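Sterkwood Workshop - Electrical Bench FAQ

Common questions from people booking the electrical bench for the first time. Last revised in June.
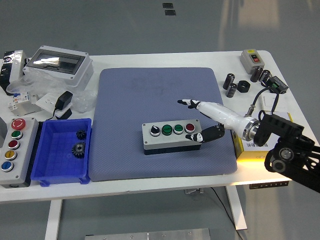 What comes with the bench?

You get the white table, the padded mat and the practice parts. The parts include a control box with a rotary selector and pushbuttons, a tall five-button control station, a small circuit breaker, a wall socket and a distribution enclosure with a clear window in the lid. Hand tools are kept on the wall rack and can be used without signing them out.

Why is there a mat?

It stops the housings from getting scratched and keeps small screws from rolling away. Work on the mat wherever you can. If you need to cut or strip cable, do it over the offcuts tray at the end of the room.

Which button is the emergency stop?

On the tall station it is the big red mushroom head at the top, with the white circular arrow. The plain red button further down is an ordinary pushbutton. The control box has a red one as well, at the end of its row, and that is also a pushbutton.

Do the other colours mean anything?

In our exercises, green is start and red is stop. Yellow and blue are left for you to assign. Write down what you used them for on the job sheet, as the next person may be picking up your wiring.

Can I plug anything into the mains?

No. All exercises run on the low-voltage supply, which staff will switch on after checking your work. The wall socket on the bench is a practice piece and isn't connected to the building.

What goes in the blue bin?

Mechanical parts only, such as the spur gear and the bevel gear. They are used in Exercise 9 and should go back in the bin when you finish. Please don't put screws or terminals in there - they get into the gear teeth.

Should I keep the plastic bags?

Yes. Loose parts go back to the store in clear bags so the label can be read without opening them. Fold any empty ones and leave them on the bench.

How long is a booking?

Two hours, up to 4 people per bench. You can extend at the counter if the next slot is free.

Something is cracked or missing. What do I do?

Fill in a fault card and leave it with the part. If a button sticks, stop using that unit and tell staff straight away. Spare buttons come from Costigan and usually take a couple of weeks to arrive.

Can I bring my own components?

Yes, provided they fit on the table and have not been opened or modified. Label them with your booking number so they aren't packed away with ours.

Where do I find the wiring diagrams?

In the Plerow folder on the shelf beside the door. The diagram for the control box is sheet 672. Copies can be made at the counter, and the originals stay in the room.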